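Ticket 797 — Sorkora two-arm cell, charger plugging task
Opened by: Satish Rana
Status: open, going well
Date: January 27, 2018

2 comments

Original problem: the Clamero recorder was writing the left arm's joint readings a little behind the right arm's. You can't see it in replay at normal speed, but the trained model certainly noticed. It kept closing the left gripper late and pinching air next to the plug.

What I tried first: new cable ties at both bases, then a full restart. No change. Then I swapped the two arms' ports on the recorder and the lag moved to the right arm — so the arms are fine and it's the port. I was so happy to see that!

Moved both arms onto the Kolarmont hub and went straight back to the power strip task, with the chargers and their cables on the table and the right gripper keeping hold of the strip. 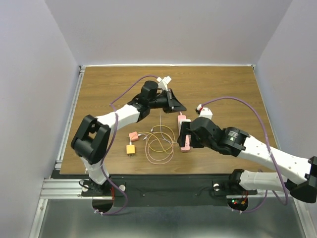 The two logs now line up from the first sample to the last. I ran 4 practice episodes before trusting it, two slow and two as fast as I could drive the arms, and compared the gripper closings by hand. All good. We can start counting real episodes again, and the target for this task is still 400.

Please leave the cables in a mess between episodes. I know it's tempting to tidy up, but the May set was all neat rows and the model fell apart the first time a cord lay across its path. Messy starts are where the good examples come from, and they're a lot more fun to drive too.

Small change to the labels while I was in there: "plug inserted" is now its own event for each adapter, so one episode can carry several.

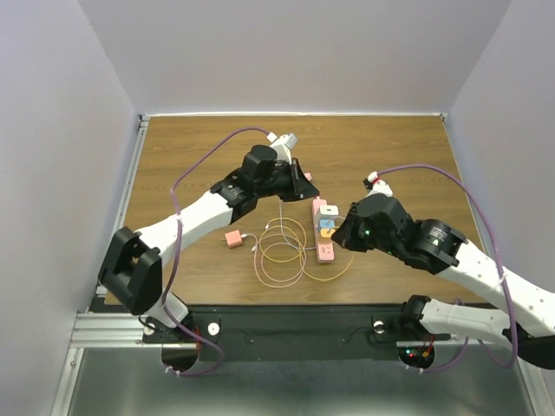
If you fumble a plug, keep recording and fix it. Those recoveries are gold! Only throw an episode out if the recorder drops or an arm faults.

Still to do:
- mark the bad port with tape
- rerun the sync check on the Grønli cell, same recorder model
- flag the old episodes with the lag so they stay out of training

I'll keep the ticket open until the Grønli check is in.

Shares: 4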